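Werkstattbuch Textil, Raum Endard
9. November 2024

Heute weiter mit den Tüchern. Von dem Ballen Runiten, den wir im September bekommen haben, sind jetzt alle Stücke gesäumt, und ich möchte wissen, wie sie nach dem Waschen fallen und ob die Falten von selbst wieder herausgehen. Gewaschen bei 50 Grad, kurz geschleudert, danach ohne Bügeln in die Ablage gelegt. Der Wäscheständer ist immer noch bei Issahaku, deshalb nehme ich die Stühle als Ersatz. Das geht, aber es ist nicht schön für den Rücken.

Vorgehen wie beim letzten Mal: Tuch über die Lehne legen, 5 Minuten hängen lassen, an der Kante greifen, abnehmen, zusammenlegen. Bei dem weißen Stoff war das kein Problem. Der gelbe ist leichter und rutscht mir öfter von der Lehne herunter, besonders wenn mehr Stoff auf einer Seite hängt als auf der anderen.

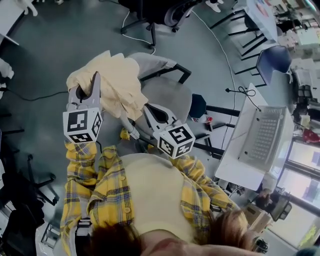
Abb. 1: Hellgelber Stoff über der Lehne vom grauen Stuhl, unten an der Kante gefasst.

Die Falten im gelben Stoff sind weich, ich sehe keine harten Knicke. Das gefällt mir besser als bei der Probe von Fuscombe, die nach dem Waschen steif wie Papier war. Zum Zusammenlegen braucht man aber eine glatte Fläche, auf dem Sitz wird es immer schief. Ich habe es 2 Mal versucht und dann doch den Tisch genommen.

Refugio Cuautle meint, wir sollen vor dem Aufhängen die Ecken suchen und das Tuch einmal ausschütteln. Das habe ich am Ende so gemacht - es dauert länger, aber der Saum liegt danach gerade.

Noch offen:
Saumbreite beim gelben Stoff nachmessen
Ständer von Issahaku zurückholen
kleine Sachen vom Boden neben den Stühlen wegräumen, man tritt sonst darauf
Runiten noch einmal mit 2 Waschgängen hintereinander prüfen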